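Tirken Community Help
Home > Toys and games > Storage and sorting

Storing big dotted dice in a clear tub on a wooden worktop

Posted by Mollar, August 2022
Viewed 590 times

I look after the games cupboard for an after-school maths club and I'm trying to get the dice under control. We have a lot of the large chunky dice, the bright coloured sort with black dots, and they have been living in a cloth bag since last November. The bag has gone at the seams. I have started moving them into clear plastic containers, one on each table, so the children can see what is in there before they put a hand in.

The table in the photo is the nicest one we have, a light wooden top made of planks joined together, with a bit of a shine to it. I would like to keep it that way.
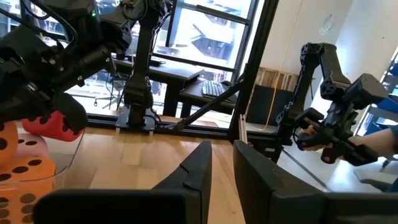 Dice in the clear tub, lower left. Red at the top, then pink, with orange below.

What I want to know:

Is it better to sort the dice by colour, or leave them mixed? At the moment they are mixed and the children rummage.

Will the dice mark the table? They get thrown quite hard. I've got a choice of putting something down or telling them to roll inside a tray.

Does clear plastic go cloudy? I bought the tubs from Tastach and the label only says to keep them away from heat.

I have a budget, but it is small. I don't want to buy a whole drawer system. There are 21 children in the group at most and they work at seven tables, so whatever I do has to be done seven times over.

Shiferaw
Member, 265 posts

I ran a similar cupboard for a few years. I would leave the colours mixed, unless your games need a certain colour. We sorted ours carefully at the start of every term and they were mixed again by the end of the first session. The sorting took up time at the end when everyone wanted their coats on.

What did work was fixing how many dice go in each tub and writing it on a sticky label on the lid. If you have no lids, put it on the side facing the adult. Whoever packs up checks the tub against the label before it goes back in the cupboard. If one is missing you find out while the children are still there and can look under the tables.

Your tub has a thin rim by the look of it. Thin rims crack if you carry the tub by one side when it's full. Get the children to use two hands, one on each side, or put the tubs on a tea tray and carry a few together. Don't stack them full unless they have proper lids. The top one slides in and scratches the dice, and then it jams and somebody pulls it out with a jerk and the whole lot goes over the floor.

On the table, plastic dice won't do a lot to hard wood, but some of these plank tops are pine and pine dents if you look at it. Press your thumbnail into the underside where it won't show. If it leaves a line, use a mat. A square of felt is enough, or a cut-down piece of the rubbery stuff sold for lining drawers. It is quieter as well, and with seven tables going at once you will be glad of that.

One more thing about the seams. Check whether crumbs and pencil dust are collecting between the planks. If they are, use a dry soft brush before you wipe it. Wiping first just pushes the dirt down into the joint.

tablesandchairs
New member

just use ice cream tubs with lids, free

Old Bench
Member

I agree with most of what Shiferaw says but not about the mixing. It depends on the age. With the little ones, five and six, we used colour as part of the game. One child has the red, one has the pink, and so on, and there is no arguing over whose throw it was. For that you want them sorted, or at least you want every colour in every tub. With older children it makes no difference.

On the cloudy plastic: yes, it does go cloudy, mostly from washing. The dishwasher is the worst for it. I wash ours by hand in warm water with a drop of washing-up liquid and dry them with a soft cloth. Don't use the green scouring pads. Once it is scratched there isn't much you can do, although you can still see colours through it well enough, so I wouldn't throw one out for that.

Wash the dice at the same time. Put them in a net bag, swish it about in the bowl and tip them out on a towel. If the dots are painted on, test one die first and leave it overnight before you do the rest. I had a set where the black came away after two washes and we ended up filling the dots in with a marker pen.

If you want them to roll in a tray, a baking tin with a tea towel laid in it does the job. Large dice need some room, so go for a roasting tin size. Anything smaller and they bounce straight out.

I paid for nearly all of ours out of a jumble sale, so it is worth asking the parents for old tins before you buy any.

Mollar
Original poster

Thank you both. I tried the thumbnail test and it did leave a faint line, so I'm getting felt. I will do one of each colour per tub first, then fill up with whatever is left over, and put a label on the side. I'll ask about roasting tins in the next letter home.

Does anyone know if felt can be cut with ordinary scissors without the edges going fluffy?

Old Bench
Member

Ordinary scissors are fine if they are sharp. Draw the line on the back with chalk and cut in long strokes. Ours went a bit fluffy at the corners after a term and I trimmed them.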